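The Probert Playhouse Opens Its Doors in Wovthorpe, and I Get to Brag a Little

For immediate release

I've been wanting to write this one for a long time, so forgive me if I gush. The old Volden piano showroom on Mill Street is a theater now! We have 83 seats, a real lobby (small, but real), and a stage deep enough that our actors can finally cross behind the set without going outside and around the block.

If you saw us in our last home, you'll remember the pillar. Everyone remembers the pillar. The new room doesn't have one, and every seat looks straight at the stage. The seats came from a closed movie house two towns over and we've re-covered them in a dark green that I fought for and won.

Our first show is "Varkex," a new comedy about two sisters who inherit a failing roller rink and the terrible musical their father wrote for it. It runs 2 hours with one intermission, there is live music (accordion, drums, a very patient cello), and yes, there is some skating. I laughed so hard at the first read-through that I had to leave the room.
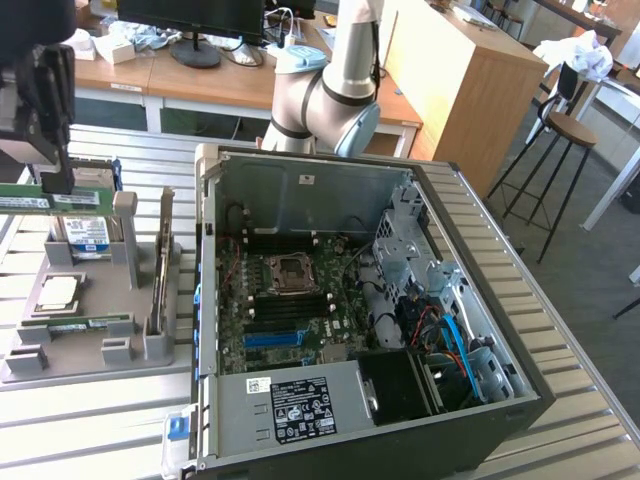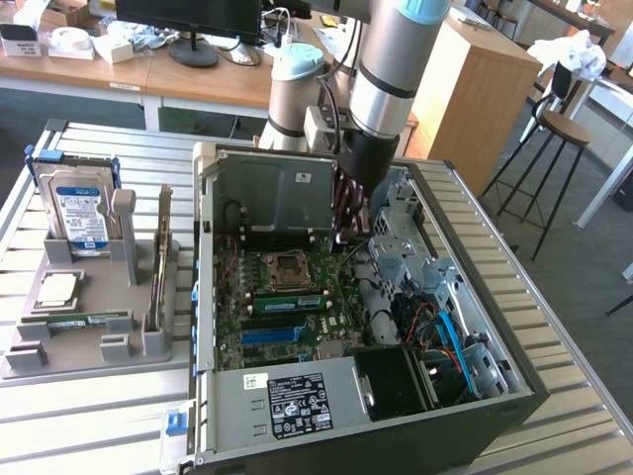

WOVTHORPE, July

Tickets are on sale now at the box office, which opens at noon, and evening curtain is at 7:30. We've kept the back two rows pay-what-you-can for the whole run. Those go first, so come early if you want them. Students can also ask at the door for any seat we haven't sold by 7:15.

A word of thanks, too. The fund drive for the building brought in gifts from 938 households, in a town where I'd have been happy with half that. More than 2,000 of you came to see us last season, pillar and all, and plenty of you put a few dollars in the bucket on your way out. It added up to a new floor.

The lobby bar will pour local cider and coffee, and you can take your cup in with you (please, no crunchy snacks during the cello solo). The side entrance on the alley is step-free, and there are wheelchair spaces in the front row and at the back.

Press seats are available for any performance in the opening week. Call the Probert Playhouse box office in the afternoon and ask for the press list.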